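Vakon opens up its laundry kit to two-armed robots

Vakon has put its laundry kit on general sale, and for anyone who has been waiting for a household job that a small lab or a keen workshop can really get stuck into, it's a very likeable bit of work. The kit gives a two-armed robot what it needs to practise loading and unloading a front-loading washing machine: a pair of two-finger grippers, wrist cameras to go with them, the mounting plates and a software package called Cuten that ties the whole lot together.

You bring your own arms and your own washing machine. Vakon has 4 arm makes on its supported list at launch, with more to come later in the year.
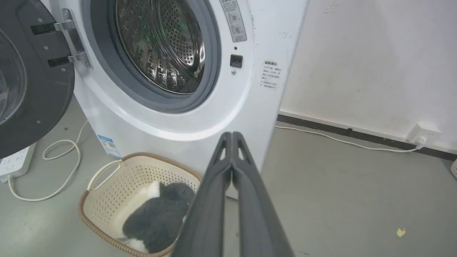

Photo: Vakon

Laundry has a bit of a reputation among robot builders, and a well-earned one. Fabric folds over itself, soft toys squash into a different shape every time they're picked up, and a round drum opening with a rubber seal leaves very little room for a clumsy wrist. The fingers in this kit are long and narrow towards the tips, so they can go in through the door and still leave the wrist camera a decent view of what's ahead. It's a simple idea and a lovely one to see on a kit at this level.

Cuten is the part that has changed most since the early version shown in March. It now ships with 260 recorded runs of loading and unloading, which you can play back, pick apart or use as a starting point for your own. You can also record new runs by guiding the arms yourself, and the software sorts them by task (basket to drum, drum to basket) without much fuss. The old version made you rename every file by hand, so this alone will win it some friends!

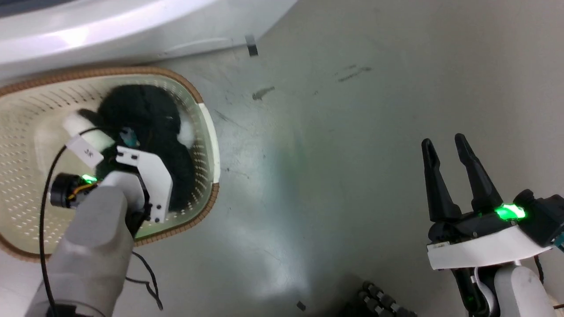 Fluffy items in a laundry basket make a good test for the grippers.

The grippers were developed with Iswood, the small parts maker that also supplies the mounting plates. Fingers come off with a hex key and spare sets are sold separately, in the same long shape or a shorter, flatter one for work on a table. Each gripper is rated for 2000 hours of use before Iswood suggests a service, and the service can be done at home with the parts in the spares box.

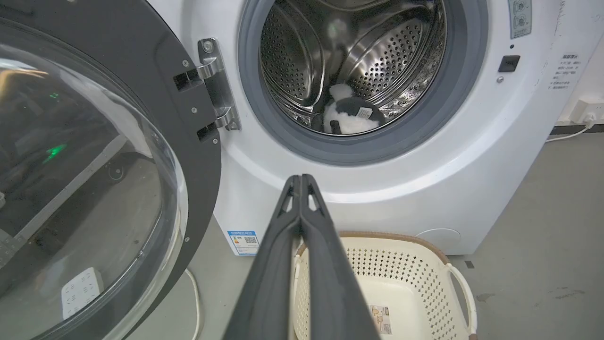

Prothero, which handles sales and support in the UK and Ireland, is taking orders now and quotes 4 weeks for delivery. It is also running a loan scheme for colleges, with a full kit going out for a term at a time. Places on the first round have gone already, but a second opens in September and the form is up on Prothero's site.

A few things are still on the to-do list. Cuten has no support for top loaders yet, and turning the programme dial is left to you for now. Vakon says both are being worked on, along with a folding add-on that we'd dearly love to try. Owners of the early version get the new software free, and their old recordings will open in it as they are.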